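Chapter 2
The Bridge: Where the Nose Gets a Vote

Opening case

The town of Skuvovville once had an optical shop called Tumholm, which sold 3,000 pairs of glasses in its first year and saw 480 of them come back. The owner, Aidan Buckley, blamed the lab. The lab blamed the prescriptions. The doctors who wrote the prescriptions were not asked, and so were spared the trouble of blaming somebody too.

Buckley finally sat down one September with the return slips and a strong cup of coffee. Most of the complaints used the same few words: slides, pinches, leaves a mark, makes me look down the wrong part. The lenses had been ground exactly as ordered. They were simply spending the day a little lower on the face than anyone had planned.

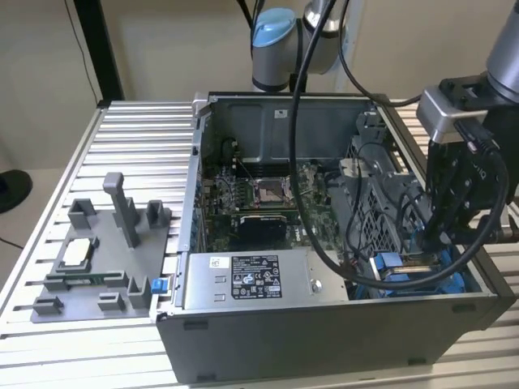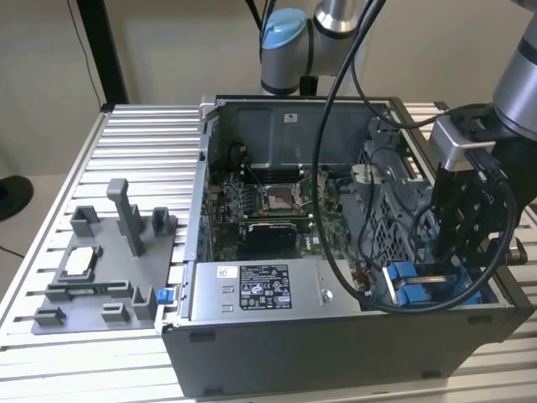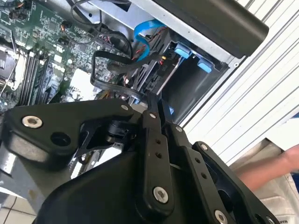
Reading time: 2 minutes

What this chapter covers

Chapter 1 dealt with the eyes, which is where most students would like to stay. This one deals with the nose. A pair of glasses rests on the bridge and hangs on to the ears, and a good deal of what customers call "bad lenses" begins at one of those places. We take the bridge first and leave the temples for later, although customers will insist on presenting both problems at once, usually at closing time.

You will learn to tell a saddle bridge from a keyhole bridge, to judge whether adjustable pads will help, and to read the red marks a frame leaves behind. A small, deep mark usually means that the weight is landing on too little skin. Marks on one side only may point to a bent frame, or to a nose that took an elbow in high school. Ask gently.

You will also meet the Rweyemamu worksheet, a one-page form used throughout this book. Fill it in before touching the pliers. Students tend to reach for the pliers first, and our practice frames show it.

A word about fashion

Customers choose frames by looking in a mirror from the front, with their chin up, while holding very still. They then go home and read, cook, tie their shoes, and laugh at things. Part of your job is to get them to do some of this in the shop. The Skuneo training store has a low stool and a pair of lace-up boots for the purpose, and the boots have settled more arguments than the mirror.

Before you read on

Take off your own glasses, or borrow a willing person's, and look at where the bridge touches. Write down whether it rests evenly. Then put them back on, look at the floor, and shake your head once. Keep your notes for the first worksheet.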